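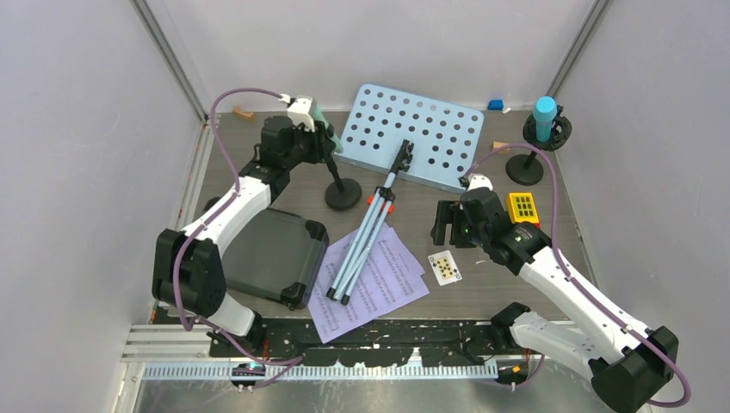

I joined the Pimgate town band at an age when most people are quietly giving their instruments away, and I'd like to make a case for doing the same, even if you're bad at it. Especially if you're bad at it, maybe.

I played clarinet for 6 years as a kid and then put it in a closet for 40. When I finally opened the case one evening in March, the corks had crumbled and the whole thing smelled like my parents' basement. I paid more to fix it than it was worth (my family still brings this up) and drove over to Nornden, where the band practices, with my stomach in knots.

There were 13 of us that night. We played a slow waltz and I got maybe half the notes, and the woman next to me just pointed at the measure whenever I got lost, which was often. 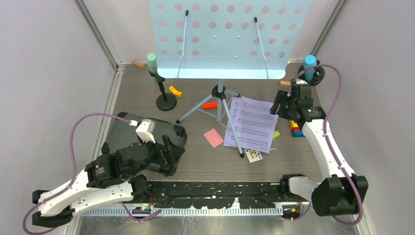

What I had forgotten is how good it feels to be a small part of a sound. We spend so much of our time now listening to people who are wonderful at music, perfect recordings, any hour of the day, and I love that too - I'm not giving up my records. But I think it has made a lot of us shy. We've decided that singing or playing is for people with talent, and the rest of us should sit down and clap.

My grandparents' generation didn't think that way. In Riviere, where my mother grew up, a town of barely 3000, there was a brass band, two choirs and an uncle with an accordion at every wedding, and from what I've heard most of them were pretty rough. People danced anyway!

So if there's a horn or a fiddle in your closet, please go look at it. Our band has room in the low brass, and we could really use a second bassoon.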